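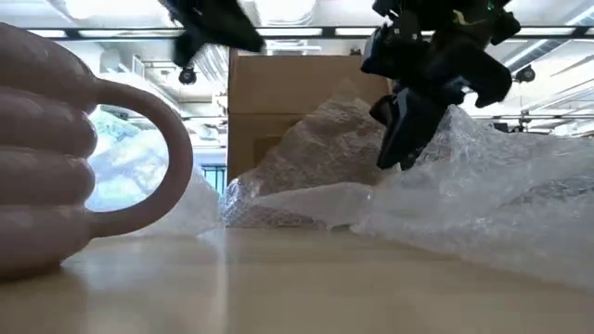
When does the Cumley repair counter open to the public? The counter opens in February, on the ground floor of the old Mikov building in Bokambridge, and anyone can bring in a household item without an appointment.

BOKAMBRIDGE – Younis, the household goods repair shop, will open a second location this winter. The new counter will be called Cumley, after the street it stands on, and will take in small items that most people would otherwise throw out: lamps, chairs, kettles, picture frames, umbrellas, clocks and crockery.

Said Younis started the business from a single room behind his family's hardware store. He says the second counter came out of a practical problem.

"We ran out of shelves," said Younis. "People drop off a chair and then they go on vacation. We had chairs in the hallway. We had to stop taking furniture for part of last summer, and I did not like turning people away at the door."

The Cumley counter has 700 square feet of floor, split between a front area for drop-off and pickup and a workroom at the back. The workroom will have separate benches for electrical work and for glue and finish work, so that dust from sanding stays away from open appliances. Drying racks will line the north wall.

Gilberto Inga will manage the new location. Inga has worked at the first shop as a bench repairer and trained most of the present staff in chair caning and ceramic repair. He will keep doing bench work in the mornings and will be at the front desk from 2 p.m. until closing.

Customers will get a written estimate before any work starts. The estimate is free for items that can be looked at on the spot. Items that have to be opened up, such as toasters and radios, carry a small inspection fee that comes off the final bill if the customer goes ahead. If the repair would cost more than the customer wants to spend, the item is handed back with the parts in a labeled bag.
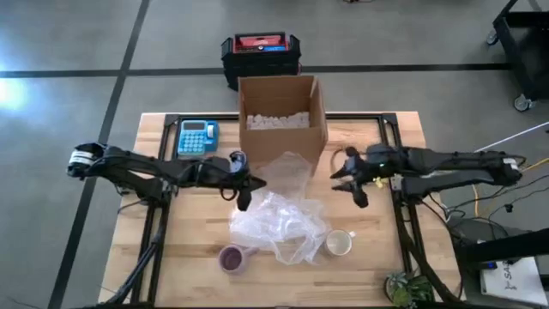
Ceramic repairs are for display use only unless the ticket says otherwise. Many of the adhesives used to rejoin a broken bowl or pitcher are not meant for contact with food, and staff will say so at the desk. Customers who want to go on eating from a dish should ask before leaving it. Chips and hairline cracks are priced by the piece, and a clean break with all the parts present usually costs less than a small chip that has to be filled and colored.

"Bring the pieces," said Inga. "Even the tiny ones. Put them in an envelope and don't try gluing it first. Half of my time goes to taking old glue off."

The counter will not accept microwave ovens, gas appliances, mattresses or anything with a swollen battery. Larger furniture, including dressers and dining tables, will still go to the first shop, where there is a loading door.

Younis and Inga will also run an evening class at Cumley for people who want to learn basic repairs at home. The first course covers rewiring a lamp and regluing a loose chair joint, and students bring their own lamp or chair. Sign-up sheets will be at both counters. Places are limited by bench space, and anyone who misses out will be put on the list for the next course.

Existing repair tickets remain valid and do not need to be moved. Items already in the first shop will be finished there and should be picked up there, even if the customer lives closer to the new counter. Unclaimed items are held for two months after the customer has been called.

Parking is on the street. The entrance to Cumley is level with the sidewalk, and staff will come out to the car for heavy items if the customer rings the bell beside the door.

Press inquiries: Said Younis, at the first shop, during opening hours.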